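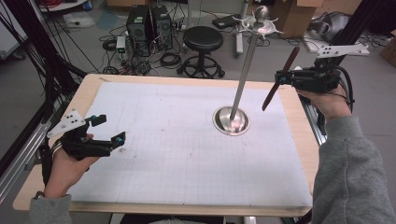
Mendwood @mendwood · 6/10/18
Putting a candle carousel back together this week. The kind where the heat turns a propeller on top and everything under it goes around. Going to post as I go.

Mendwood @mendwood
It came in a box lot with two other things I wanted more. No instructions, no maker's name on it anywhere. The seller had it down as "Minami style ornament, parts." I have no idea what Minami style is and the listing didn't say.

Mendwood @mendwood
What there is: a round steel dish, a long thin rod that stands up in the middle of it, a metal fixture with curved prongs and a little ball on top, and a dark brown propeller with two blades.

Mendwood @mendwood
The rod leans a bit to the right. I thought it was bent, so I rolled it on the table and it rolled fine. The hole in the dish is worn. That is easier to fix than a bent rod.

Mendwood @mendwood
Working on grid paper again. I buy it from Kitmont in the big sheets and tape a new one down when the old one gets bad. This one has smudges but it has another month in it.

Mendwood @mendwood
The grid is good for checking lean. Stand the rod over a line, get your eye level with the table, look down the line, then turn the dish a quarter and do it again. Mine was off both ways.

Mendwood @mendwood
Fix for the worn hole was a paper shim wrapped once around the foot of the rod. I tried thin brass first and it was too stiff to go in. Paper is fine as long as the candles sit out toward the rim.

Mendwood @mendwood
Next is the propeller. It has to sit level and it has to be loose. If you push it down tight it won't turn no matter how many candles you light.

Mendwood @mendwood
Someone asked about oil. I don't oil these. Oil picks up soot and then you have paste. I wipe the point with a dry cloth, and if it is dull I give it a few turns on 1000 grit paper. I used 900 for years from an old pack and could not tell you the difference.

Mendwood @mendwood
Checked the blades for balance on a pin. One side dropped every time. Took a little off the heavy tip from underneath, where it won't show. Go slow with this. I ruined one in June a few years back by being in a hurry.

Mendwood @mendwood
Polishing the dish comes last. It was already shiny, but I get fingerprints on everything while I'm fitting parts so there is no point doing it sooner.

Mendwood @mendwood
Still missing the little hanging figures, if it ever had any. I posted on the Randomness board asking for loose ones and got 2 replies, both from people looking for the same thing.

Mendwood @mendwood
If you have a spare set in brown or plain metal, send me a message. Paint doesn't matter, I can strip it. Will trade for candle cups, I have plenty of those.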